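In Defense of the Sofa as a Place for Clothes
by Karla Escobedo

My mother had a rule that no clothes could touch the furniture of the living room. Clothes lived in the wardrobe, in the wash or on the body, and a fourth place did not exist. I grew up in Tlapale with this rule and I carried it with me through three apartments. Only in the last year I began to think that it is a bad rule.

The magazines about home life are all on the side of my mother. I have read a booklet from a shop named Grivwood which says that every object must have one home, and that an object outside of its home is a "leak". It is a booklet of 202 pages. I did the exercises in it for one November, in the evenings, after work. My drawers became very beautiful. Then the month finished and the clothes came back to the sofa, as they always do.

I want to ask why they come back. The sofa is wide, it is at the height of the hand, and it is soft, so you can drop a thing on it from the doorway. You cannot do this with a drawer. For a drawer you must stop, bend, open, fold and close, and at seven in the evening this is a lot of verbs. A bed is also wide, but the bed is in another room, and what you put on it you must move again before you sleep.

There is also the question of the clothes which are between two states. The wardrobe has no answer for a pair of shorts that was worn for half an hour. They are not dirty enough for the wash and it feels wrong to put them with the clean ones. The sofa accepts them without asking anything.

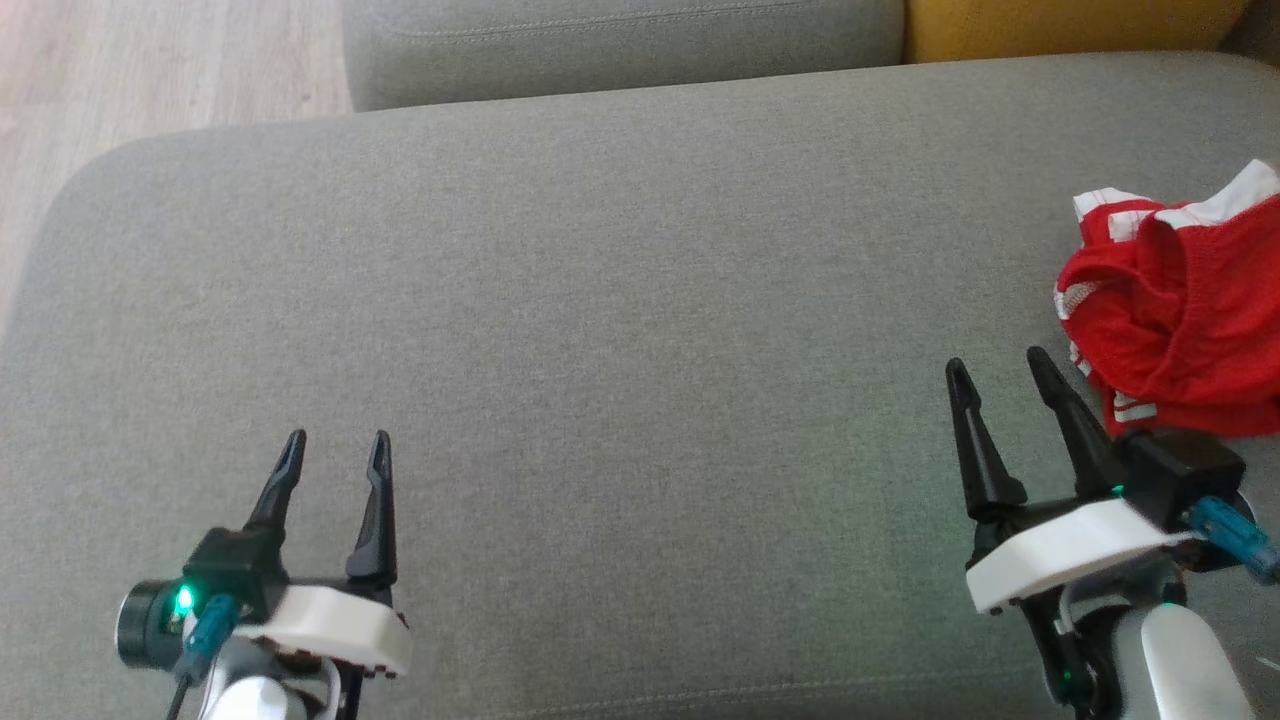
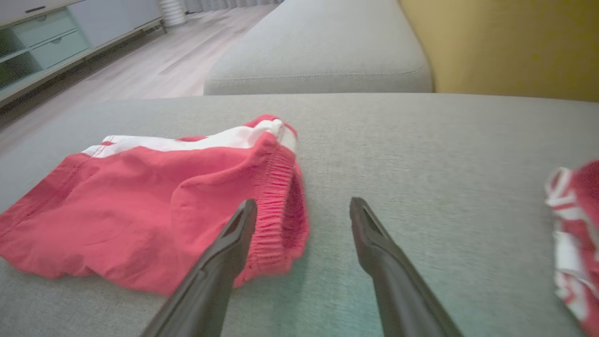 Red shorts on the gray sofa.

I find that one bright thing on a gray seat does not make a room look dirty. It makes it look like a room where people live. I would say different if there were ten things, and I have seen my own sofa with ten things, so I know where my limit is. One or two pieces I can defend. After that it becomes a pile, and a pile has its own problem: you stop seeing what is inside of it. I once lost a good sweater in this way for most of a winter.

My neighbor in the Sonder building does not agree with me. She bought a standing rack from Zendalton for exactly these clothes, and she paid 224 for it, and she says her sofa is free now. I went to look. The sofa was free, yes, but the rack stood in front of the window and it was full to the floor. For me she has only bought a second sofa on which it is not possible to sit.

So I keep a smaller rule now. Clothes may stay on the sofa until the next person wants to sit there, and this person has the right to move them to the armrest without a discussion. In the morning whoever passes first takes them away. Some mornings we all pass first and the shorts are still there at lunch - I admit this. My mother visits us in spring, and before she comes I will put everything in the wardrobe, unfolded, and close the door quickly.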